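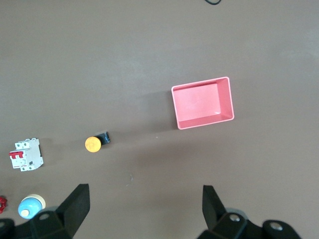

Wayne Penner told the Thursday meeting that the new returns rule would only hold if parts were sorted before they left the customer, and that most small repair shops have neither the shelf space nor the staff hours for it. He asked for the start date to be moved beyond February.

The rule, issued by spare parts wholesaler Arkard, covers used components sent back for a deposit refund. At present a shop can put mixed parts in one carton with a single form. Under the new terms each carton may hold one class of part only, and the form must carry the batch code from the original delivery note. Cartons that fail the check will be held for 48 hours and then sent back at the shop's cost.

Arkard said mixed cartons take up too much bench time at its Stolance depot, where incoming returns are opened and sorted by hand before testing. The depot handles 850 cartons in a normal week. Refunds are now paid in the month after receipt - the firm wants to bring that down to 5 working days for cartons that arrive correctly packed. 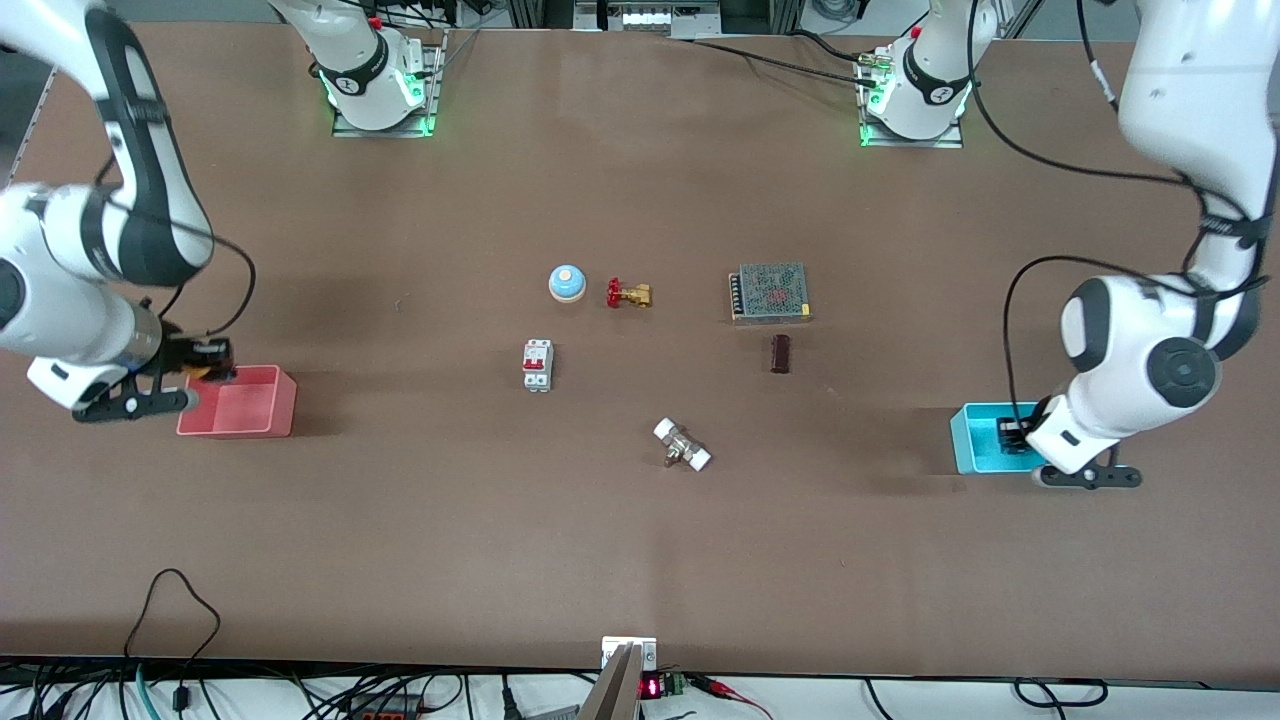 Deposits themselves do not change. Switches, relays and small connectors stay in the lower band, and motors and pumps in the upper one. Parts with cracked housings or missing terminals will still be refused, as will anything bought through another supplier.

Shops that send fewer than 125 parts a year may apply to keep the single form, but they will still have to bag each class separately inside the carton. Landry, which runs the collection vans, will not check contents at the door.

The labels are printed from Arix, the ordering system most account holders already use. Shops without a login can request printed sheets from the depot by post. Arkard will reply to the points raised at the meeting in writing, and the present form remains valid until then.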